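Peralness Two-Arm Bench Kit
Textured finger set, wrist mounts, table plan
Item no. 696
Sold by the Hudari workshop shop. Ships from March.

I started building this at home because I wanted two arms that could share one table, and every kit I looked at was either a toy or the price of a car. Then the build outgrew my spare room (and my patience with extension cords), so it moved over to the Hudari shared workshop, and that's where it lives now. The kit is the version I'd have liked to buy back then. It's the finger sets, the wrist brackets, the cable parts and the table drawings. You bring your own arms and your own computer.

The fingers come in pairs, black, with a textured inner face. I went through 11 pad patterns before I settled on this one! Smooth pads looked great and let go of everything. These have a fine cross pattern that holds on to cloth and still slides off cleanly when you open up. The jaw opens wide, too, so you don't have to line everything up perfectly before you go in for a grab.

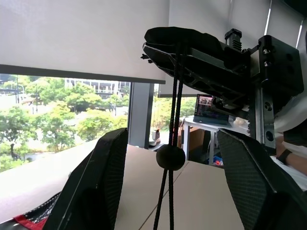
Fingers open over the table, with the cords and bead hanging between them.

Mounting is plain bolts through the bracket block. Snug them up, run the arm through a few slow moves, then go back and snug them again. If you've built the Basidero wrist from my older plans, the hole pattern is the same and you can swap straight over. If you've got something else, send me a sketch before you order – I'd much rather answer an email than take a return.

The table drawings are for two panels joined side by side. One big sheet is nicer to work on but I couldn't get it up the stairs, and I bet a few of you have stairs. Go with a pale, flat color if you can. Dark fingers stand out nicely against it and you spend less time squinting.

As for what to practice on, use whatever you have lying around. I like a mix of soft and hard stuff. Pouches are a good first thing because you can pinch them nearly anywhere. Small metal cups are harder than they look, and shoes with long laces are a whole evening by themselves (bring snacks).

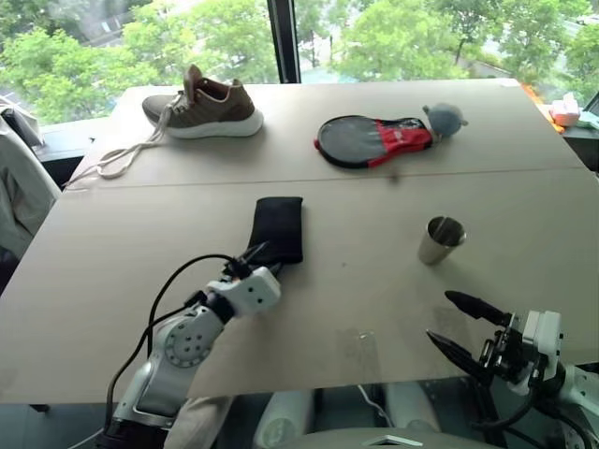
Both arms at the two-panel table, left gripper at the black pouch.

What you get:
Textured fingers, 4 (two pairs)
Wrist brackets, 2
Bolt pack
Cable clips, 13
Printed table drawings and wiring notes

What you don't get: arms, motors, power supply, tabletop.

A word on cables. Leave more slack at the wrist than you think you need. My first loop was way too short and pulled tight every time the arm reached across, and I lost a connector that way. A big lazy curve over the top is fine. Ugly is fine.

Leilani Castellanos did the drawings and she's much tidier than I am, so if a measurement in my notes doesn't match hers, go with hers.

Spare pads are sold separately under the Hladun name, same texture, same screws. I'd add a pair to your order if you plan on running both arms a lot.

Page last changed January 3, 2024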